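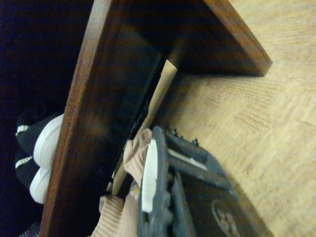
Brijesh Bajpai asked whether the rack can go up against a wall straight after waxing. Leave it clear of the wall overnight first, and read section 4 before you move it.

4. Cleaning and waxing dark wood furniture

Use Kumwood paste wax on stained wood only. Bare slats and supports are left as they are.

1. Take everything off the shelves and brush out grit with a soft, dry brush.

2. Wipe along the grain with a cloth wrung out in warm water. Dry it at once with a second cloth.

CAUTION: Do not let water stand on a parquet floor. Put down an old towel before you start.

3. Rub down any rough spots with 3000 grit paper, using light strokes.

4. Put a thin coat of wax on the top board, then the front. A 40 g tin does one small rack.

5. Wait until the wax looks dull — 95 minutes in a warm room, longer in October or in an unheated hall.

6. Buff with a clean cloth. Work into the corners with a folded edge.

NOTE: If the surface stays sticky, the coat was too thick. Wipe it back with a dry cloth and wait again before buffing.

7. Check that all screws are tight, then put the rack back. Lift it from both ends — do not drag it.

CAUTION: Waxy cloths must be laid flat outdoors to dry before they go in the bin.

For racks more than 900 mm wide, get a second person to help with step 7.

Related items
Goltholm felt pads: fitting and replacing
Removing salt marks from hall floors
Balogun touch-up pens: colour chart
Section 5: Loose joints and wobbly legs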